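September 21, 2018
By the Lestora press office

LESTORA PUTS ITS TWO-ARM PRACTICE BOARD ON SALE, WITH FEWER SCREWS THAN LAST TIME

Lestora today opened orders for Climance, a task board kit for labs, colleges and workshops that own a pair of robot arms and would like them to do something useful with their fingers. The kit costs $3,065, ships in January, and fits in a box that one adult can carry up a flight of stairs. Our own stairs were used for the test.

Climance is a long white board with pegs, discs, slots, holes and raised plates laid out along it. Most of the loose parts are blue. They go in, they come out, they get turned, they get passed from one hand to the other, and sooner or later they get dropped on the floor. For that last case the kit includes a bag of spare pegs, because the small ones roll a long way and seem to prefer the underside of heavy furniture.

The work it asks for is dull to watch and hard to do. Taking hold of a flat disc by its rim takes a person no thought at all. A five-figure pair of arms can spend a whole afternoon on it. Lestora thinks a buyer should find that out on a board made for the purpose, before the arms are pointed at anything a customer has paid for.

Buyers of our first board, the Butt, will notice changes. The Butt was named after the butt joint, a fact we put in the manual and should have put on the box. It was a sturdy product with a great many screws, and changing its layout called for a hex key, a free evening and a forgiving nature. On Climance, most panels lift off after 2 screws are loosened, and the board can be turned end for end so that the hard tasks sit close to the arms or far away. The name was also changed. We received letters.

The kit comes with 11 task panels, the board itself, the spare pegs, a printed manual and a set of score sheets. Tasks are sorted into 9 grades of difficulty. Grade one is touching a peg and leaving it where it was. The top grade has one hand steadying a part while the other seats a second part against it, and we would like to hear from anyone whose arms do it before lunch.

Climance does not come with arms, hands, cameras or software. It will sit under whatever the buyer already has, provided the table is level and the mounts are far enough apart for both hands to reach the middle. The manual has a page on spacing, which we ask people to read before drilling. Several owners of the Butt drilled first – their tables are now very well ventilated.

Early kits have been on the bench at Clandico, our test partner, since January. Clandico ran them with jointed metal hands and sent back a long list of remarks, most of them fair. The disc hubs were made smaller as a result, the cavity block got taller walls, and the peg finish went from shiny to slightly less shiny after complaints about glare. A request for a panel shaped like a dog was noted and passed over.

Spare panels will be sold one at a time. Owners of the Butt can trade it in for a credit toward Climance, in any condition, including the condition we expect. Board and pegs carry a two-year warranty that covers cracking and warping. It does not cover pegs lost in air vents, or fingers of any kind, metal or otherwise.

Orders go through the Lestora sales desk or a regional dealer. Schools buying more than one kit should ask about the shared manual, a cheaper option that has led to arguments in the past.

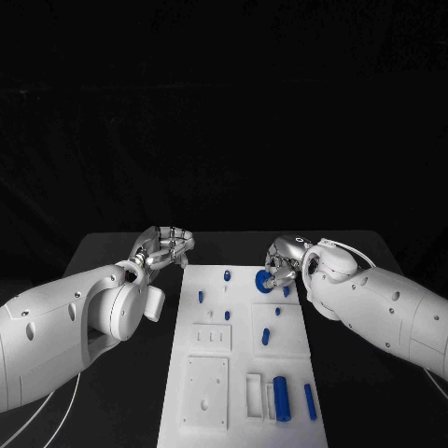 Clandico, asked for a comment to go with this release, replied that the board was good, that the trade-in was overdue, and that it still wants the dog.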